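Budget for a second-hand arm, what am I forgetting?

Posted in: Workshop & Automation

Our makerspace has finally agreed to buy a small robot arm for bench work, mostly moving cups and other kitchen odds and ends. I have $2000, which felt like a fortune until I started reading catalogues. The Danix arm leaves me $400 for everything else. The Palacios leaves me $200 and comes with a nicer colour brochure. Do I need a proper bench, or will an ordinary table do? And does anyone budget for grippers separately?

Nurnura

An ordinary table is fine. Spend the money on the gripper.

tinsnips31 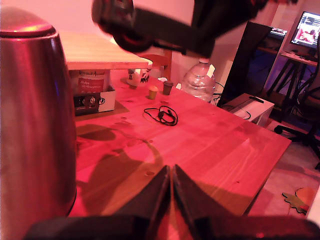 Grippers are where your $400 will go, so take the Danix. Plain two-finger ones will do for a year, and you want a spare set of fingertips in the first order, as freight on a bag of fingertips is a special kind of insult. My own setup runs on a pine table, knots, holes and all, and the catalogue bench I priced cost more than my car's last rego. Test objects are free if you raid the kitchen: steel kettle, yellow cup, brown cup, water bottle. Do put aside something for cable management, or you'll end up with a black cable coiled in the middle of the table like mine. Clamps too. Ask whether the controller is included, in writing.

Dulter

Wait for the June sales. I've been waiting since the June before last and have saved the full amount so far.

palletjack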